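Textiles in the Home
Handout 2: Cloth for the bed
Adungate Evening Courses, revised May 2022

These notes go with the second lecture. They do not replace it, and some things which we will do with our hands in class are only named here. If you missed the first lecture, please read the first chapter of the Fustus reader before you continue, because the words "fibre", "yarn" and "cloth" are used from now on without explanation.

1. Fibre and weave are two different questions

Every year the same confusion appears in the homework, so I put it first. Cotton is a fibre. Satin is a weave. A student writes "the sheet is satin, therefore it is silk", and this is wrong. Satin can be made from silk, from cotton, from polyester, from viscose. The word tells us how the threads cross each other and says nothing about what the threads are made of.

For the bed we mostly meet the following weaves.

Plain weave. One thread over, one thread under, and the next row the opposite. It is the simplest cloth and it is firm for its weight. When the threads are fine and close, the shops often call it percale. It feels dry and a little crisp in the hand. It creases easily.

Twill. The crossing point moves one step to the side in each row, so that we see diagonal lines. Twill hangs more softly than plain weave. Jeans are the twill that everybody knows, but lighter twills are also used for bedding.

Satin and sateen. The threads travel for a longer way on the surface before they go down. These long parts are called floats. Light comes back from them more evenly, and this gives the shine. Floats also catch on fingernails, zips and the claws of cats. In English, "sateen" is commonly used when the yarn is cotton.

In the practical part you will receive the sample box from Trandgate. Take out sample 159 and sample 528 and lay them side by side. Both are cotton and both are dyed the same colour, and many students are sure that one of them is darker. Turn one sample by a quarter and look again. Write down what you notice before you speak with your neighbour.

2. Sheets

A flat sheet is a rectangle with hems. A fitted sheet has corners that are sewn and elastic that holds it under the mattress. The fitted sheet is quicker to put on and more difficult to fold, and it wears out first at the corners, where the elastic pulls on the seam.

When you choose a fitted sheet, you need the depth of the mattress as well as its length and width. People forget the depth. If the sheet is too shallow, the corners jump off in the night. If it is too deep, there is extra cloth on top, and this cloth moves into folds under the sleeper. The same happens when the elastic becomes old, so folds on the surface are a reason to check the corners before you buy anything new.

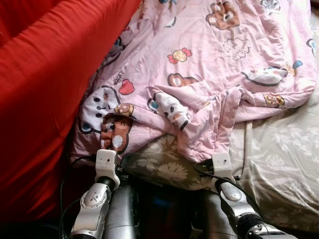

Thread count must be discussed here, because it is printed on so many packets. It is the number of threads, in both directions together, in a given square of cloth. In the trade with English-speaking countries this is usually a square inch. A higher number means finer threads or closer threads, or both. It can also mean that the seller has counted each ply of a twisted yarn as a separate thread, and then the number grows while the cloth remains as it was. I ask you to treat the number as one piece of information among several. The length of the fibre and the quality of the spinning matter at least as much, and they are seldom on the packet.

A useful test in the shop is to hold the cloth against the light. If you see thick and thin places, like small clouds, the yarn is uneven. Then rub the cloth between two fingers and let go. A new cloth that feels very smooth in the shop may be covered with a finish, and part of this finish will leave in the wash. You can't know this for certain from touching only.

3. Printed cloth and coloured cloth

There are two common ways in which a printed pattern is fixed to the cloth.

With pigment printing, the colour lies on the surface and is held by a binder, which is a kind of glue. It works on nearly all fibres and it is cheap. The printed places can feel stiffer than the rest. With time the colour may rub away at the places where the cloth is folded or where hands hold it.

With reactive printing, the dye makes a chemical bond with the fibre itself. This is used for cotton, linen and viscose. The printed places feel the same as the unprinted ones. The process needs steaming and much washing afterwards, and therefore it uses more water at the factory.

Look at the back of the cloth. In pigment prints the back is often much paler. Yet a thick cloth with a reactive print can have a pale back too, so please use the back together with the feeling of the surface. One sign alone is weak.

Small, scattered motifs are practical for the maker. They can be cut with little waste, since it does not matter much where the scissors go, and a pattern without a top and bottom is even easier — the pieces may be laid in both directions. Large motifs that must stand in the middle of a cover need more cloth. For the homework, find one pattern of each type in your own home and draw the repeat. The repeat is the smallest part of the pattern which, when it is copied again and again, gives the whole. With small motifs it is often larger than we expect, as the same figure can appear several times inside one repeat, turned or in another colour.

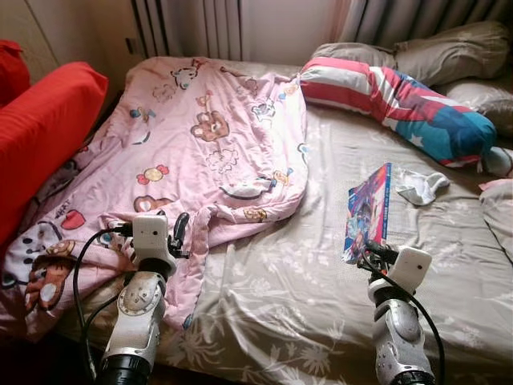

4. Quilts, duvets and blankets

These words are mixed in daily speech, and they are mixed differently in Britain and in America. For this course we use them as follows.

A blanket is one layer of cloth, usually woven or knitted, often with a raised surface.

A quilt has a top, a filling and a back, and the layers are held together with stitches that go through all of them.

A duvet is a bag with filling, and it is meant to be used inside a removable cover.

A comforter, in the American use, is a filled cover which has its own outer cloth and is generally used without a separate one. In Britain many people would call it a quilt, and you will not lose marks for this.

What keeps us warm is mainly the air that stands still between the fibres. The filling has the task of keeping this air in its place. For this reason a filling that has become flat is colder, although it weighs the same as before. Shaking the cover in the morning brings air back into it. Polyester filling can form lumps after many washes, and quilting stitches slow this down, because each part of the filling has only a short way to travel.

Please remember also that the weight of a cover and its warmth are different things. Down is light and warm. A heavy cotton blanket can be cooler than it feels when you carry it.

5. Care in the home
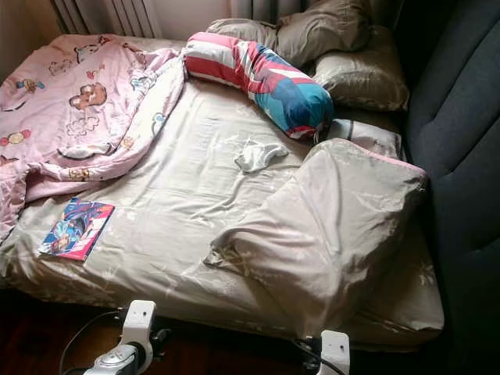
Reading time for this part: 3 minutes

The care label has symbols, and the symbols tell the most that the cloth can bear. They do not tell what you must do. A sheet marked for sixty degrees may be washed at forty when it is only lightly used.

Wash dark and strong colours apart at the first wash. Red and deep blue are well known for giving colour to the water. If you are not sure, press a damp white cloth against an inside seam and look whether it takes colour.

Close zips and buttons on covers, otherwise the small things in the machine will travel inside and come out as a wet ball. Do not fill the drum completely. Bedding needs space to fall, and it is this falling that cleans it.

Dry a filled cover until the middle is dry, and then a little longer. The outside is ready long before the inside. Put your hand flat on it and press — if it feels cool in the middle, water is probably still there. A cover that is put into a cupboard in this condition will smell, and the smell is hard to remove.

Creases in cotton are made when the cloth dries under pressure or in a heap. Take the sheets out when the machine stops, shake them, and hang them with the hems together. For those who iron, slightly damp cotton is easier than dry cotton. Cotton mixed with polyester creases less, but it wants a cooler iron.

Let the bed stay open for some time after getting up. During the night the body gives off moisture, and part of it goes into the sheet and the filling. If the bed is made at once, the moisture stays longer.

6. Storage

Store bedding clean and completely dry. Cotton bags are better than plastic bags for long storage, since plastic keeps in any moisture that was left. Fold the cloth along other lines than last time, especially old linen, which breaks at the fold when it is always the same fold. Filled covers should lie loosely. Vacuum bags save space for a short time, but down does not like to be pressed for many months.

Words to learn for next time

float, hem, ply, binder, repeat, filling, sateen, percale, warp, weft

Homework

Read chapter 3 of the Fustus reader, without the part on carpets. Bring one piece of bedding which you are allowed to cut, as small as a handkerchief is enough. If you have nothing suitable, the Machala shop keeps a basket of remnants beside the door. Please unpick one edge at home so that we can pull out single threads at the start of the lesson. The drawing of the repeat goes on squared paper, in pencil, with the fibre and the weave written under it as far as you could find them out.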